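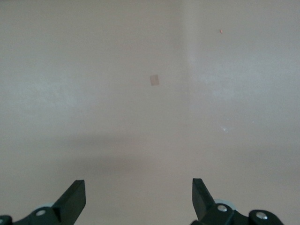
About Grukex

Grukex makes benches, coat hooks and shoe racks for the places where people change, wait and get ready — school gyms, pool buildings, dance studios, church halls and the back rooms of a good many restaurants. We're a small company in Ulville, and we like it that way, though we'll happily ship to you wherever you are.

We started out repairing other people's benches, and you learn a lot doing that! After you've tightened the same wobbly leg in the same hallway for the third winter running, you begin to have opinions about how a leg ought to be fastened in the first place. Those opinions turned into our first bench, the Rarby, and it's still the one most customers ask for. It comes in 60-inch and 90-inch lengths, with or without a shoe shelf underneath, and every seat is rated for 300 pounds per place.

How we work

When you call us, you'll talk to someone who has built the thing you're asking about. Send us a sketch of your room (a napkin is fine, we've had plenty of napkins) and we'll send back a drawing and a price. Most orders leave the shop within 2 weeks. Schools often like to have theirs put in over the summer, so if that's you, please get in touch early and we'll hold a spot on the calendar.

Our newer line, Nasution, is for smaller spaces and folds flat against the wall. We worked on the hinge for longer than we'd care to admit, and we're very fond of it.

Come and see us

The Ulville showroom has an open house on Sat 22 February. Bring your measurements, bring the kids, sit on everything — the coffee is on us.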